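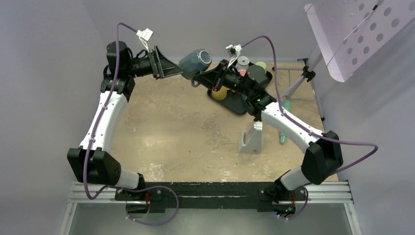 Handout 4: When a robot comes to the kitchenware bench
Course: People and Automation at Work
Prepared for the session of October 25, 2026

Please read this handout before the group work. It is based on my visits to Vidmar, a company which packs and sorts kitchenware in the town of Ziltby. I use Vidmar during the whole course, so the names of the departments are already known to you from Handout 2.

1. The workplace before

At Vidmar the sorting bench was staffed by six persons in each shift. They took mugs and cups from a table, looked at them, and put them on trays. The work is light, but it repeats all day. In the survey from last spring, 34 employees answered, and the most common complaint was pain in the wrist. The second one was boredom. Almost no one complained about the pay, and this surprised me.

A person on the bench handled 600 pieces in a shift. This number was written in the contract with Coltex, the main customer, and it was also the number that people worried about at the end of the day.

2. What was introduced

The company installed a cell with two arms standing side by side on one rail. The arms share one table. The important word here is "share". When two arms can reach the same mug, somebody must decide which of them goes first, and in which place a piece may be passed from one gripper to the other. Before, two colleagues solved this with a look or a short word. Now it must be written down in advance. 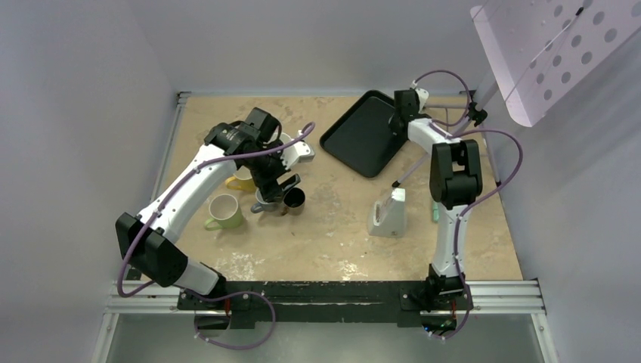
The employees were asked to help with this writing down. They knew, for example, that mugs which stand very close to each other are more difficult to pick than mugs with some space between them, and that the handle should be turned away from the neighbor. Such knowledge was never in any manual. In our course we call it tacit knowledge (see Handout 1, page 3).

3. What changed for the people

Two persons per shift now work with the cell. Their tasks are:

- to prepare the table at the start of the shift
- to stop the cell and correct a piece when it is needed
- to write each stop in the log, with the time and the reason

The other four moved to final inspection or to the warehouse in Skidley. The management says that all of them agreed to it. The union representative told me that "agreed" is a strong word, and that for two of them the way to work became much longer. I could not check which version is more exact, so I give you both.

The operators received 70 hours of training. Several of them said that the technical part was easier than they expected. More difficult was the waiting. They are responsible for the cell, but for long periods their hands have nothing to do. One operator told me that she goes home less tired in the arms and more tired in the head.

4. Points for the discussion

Please prepare short notes, half a page is enough.

- Who should own the knowledge that the employees gave to the programmers? Should it be paid separately?
- Is the stop log a tool for improving the cell, or can it also be used for controlling the operator? What rule would you propose?
- Compare the number of pieces in the old contract with a target for a shared cell. Who is responsible when the target is missed?

Bring your notes printed. We start with the second question, as last year there was not enough time for it.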